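Up at six and on the road out of Tuncombe before the camper vans got going. I've wanted to do the Sekness slipway for years, ever since I read that the first of the old cable ferries was put together there, and July seemed as good a time as any. The tide wasn't right until half past ten so I had a bacon roll in the car and read my notes with the windows steaming up.

The museum is one long shed with a tin roof and a ramp going down into the water. Four pounds in, which I thought very fair, and they let you wander wherever you like. The ferry itself is bigger than I'd imagined - 45 feet from ramp to ramp - and she was pulled across the narrows by two men and a hand winch until somebody called Tokgöz turned up with a steam engine out of a sawmill and bolted it to the deck. There's a lovely big photo of him leaning on the boiler in a bowler hat, looking terribly pleased with himself! In her best summer the ferry took 4,000 sheep over to the island grazing, and the ledger is open at the page where it's all been added up in pencil.

I copied out as much of the ledger as I could before my hand gave up. One entry just says "bull, difficult", with an extra shilling charged.
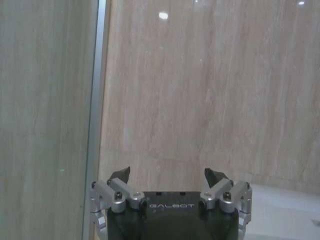

Gripper, with the marble wall behind

After that I walked up the old drove road behind the shed, 186 steps cut into the rock and then a long grassy pull to the top. My knees had a few things to say about it. You come out by a cairn and there's the whole of the narrows laid out, with the island on the far side and the line of posts where the cable used to come ashore. Sat there for the best part of an hour with a flask of tea and my boots off. Two oystercatchers were making an awful racket on the rocks and I could hear them all the way up there.

Came down the other side, past the chapel and the lime kiln (roof gone, full of nettles), and got back to the guest house, the Estudeo, at four. Had a bath, had a lie down, wrote some postcards and didn't post them.

Over supper I got talking about the steam engine and whether Tokgöz really was the first to put one on a cable ferry along this coast. I said the sign in the shed was very sure of itself.
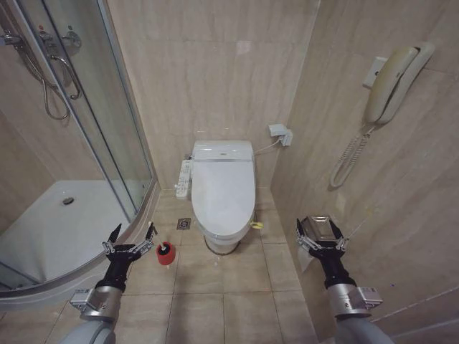

Maj-Britt Sjöberg said she wouldn't trust the sign an inch, and that her grandmother always talked about a steam ferry further north that was running well before the one at Sekness, only it sank in a gale and took all its papers with it. She thought the parish records might have something, if I could face the handwriting.

Well, I can face it! The records office opens at nine and I've nothing else planned for the morning except buying plasters. Torbjørn Lundgren has lent me his magnifying glass and a book on the drovers, which has a chapter on the crossing and a fold-out map I'm frightened of tearing. According to the map the cable was 2,765 feet long, and it had to be dragged up and greased every spring. I'd love to know what they greased it with. Mutton fat, Torbjørn reckons, and he may be right, there was plenty of it.

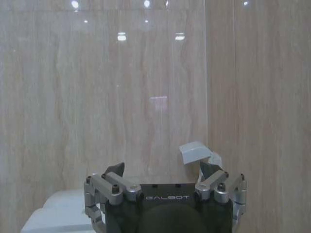 Close view of the gripper, GALBOT lettering on the front

Quarter to eleven now and still not properly dark. I've got the window open and can hear the halyards tapping down in the harbour. Must remember to ring home tomorrow, and to ask at the shed what became of the winch, as I walked all round the ferry and couldn't find it anywhere. Left heel is very sore. Boots off the list for tomorrow, sandals it is.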